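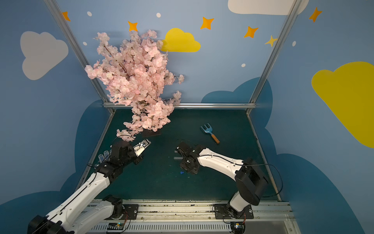
Two arms, one blossom tree, a rake and a glove. Garden duty, more or less.

I have been meaning to write about chores for months, and it was a rake that finally got me going. A blue-headed one with a wooden handle, the sort of thing you would use on a window box, lying next to a pink artificial cherry tree under painted clouds. I love this stuff. I know a lot of people look at a pair of robot arms in a sky-blue box and see a toy, but I see my Saturday-morning jobs list in miniature, and I can't help wondering how much of it I'll still be doing myself when I'm old.

So, can machines do the chores yet? My answer at the moment is "some of them, slowly, if you put everything where they can reach it", and I think that's far more exciting than it sounds.

Take the rake. To tidy up with it you have to get your fingers under a handle that is lying flat on the floor, lift it, turn it the right way round, and then drag it with enough push to move things but without digging in. I did all of that last August while talking on the phone. A gripper has two jaws and no palm, and it has to arrive at the handle at a sensible angle or it simply nudges the rake along. Then the rake wants to swing, because it's held at one point and all the weight is somewhere else. Every gardener's wrist sorts this out without being asked!

The glove is worse. It's a white one with blue dots on it for grip, and I own several just like it (never two that match). Try picking yours up by one fingertip and laying it down neatly. It flops, it folds, it hides its own thumb. Cloth has no fixed shape, so a machine can't learn it once and be done. It has to look again each time it moves. I would put a glove well above a rake for difficulty, and putting a glove away in a pair somewhere near the top of the whole list.

And then the tree, which I would not have thought of at all. Blossom is a lovely nuisance. It hangs in the way, it's full of gaps, and a thin twig is very hard to judge for distance. If you want a machine that can dust a shelf with a pot plant on it, it had better learn to work around something frilly.

I keep a notebook of household jobs, which started as a joke and is now embarrassingly long. There are 136 in it. I've marked each one with how I think a two-armed machine would get on today, going by the clips I've watched and the demos I have stood in front of. Wiping a table: yes, nicely. Putting blocks in a tub: yes. Folding a towel: yes, though you could boil an egg while you wait. Changing a duvet cover: oh dear. Finding the end of the sticky tape: I can't do that one either.

Shop floors are a bit different. My friend Aníbal Lobo spent years packing orders at Abreu, and he read my notebook with great patience before telling me I had left out the most tedious work of all, which is untangling. Straps, cables, string, the handles of carrier bags. He reckons he lost more than 600 hours to it. He also thinks a machine needn't be as quick as a person to earn its place in a packing room, so long as it will carry on through the night and stop when it's confused. At home I'd settle for the same. If the washing-up took until four in the morning I would be asleep and wouldn't care.

What I'd like to see more of is the dull middle part of a job. Demos tend to show the grab and the put-down. I want to see the dropped rake and the second go at it. I want to see one arm hold a branch back while the other reaches past, which is something I do dozens of times in an afternoon outdoors and have never once thought about. Having two arms seems to me the big thing here. So many chores are really one hand steadying and the other hand working – jars, buttons, peeling, threading, bin bags.

A few of you asked after my last post whether I would have one in the house. Yes, tomorrow, provided it stayed on its own bench and I could reach the switch. I'd give it socks first. I have a drawer of them waiting, and I'd happily pull up a chair and watch.

If you've got a job you think belongs in the notebook, put it in the comments. Somebody has already sent in "getting the last fitted sheet corner on", and I've written that down twice.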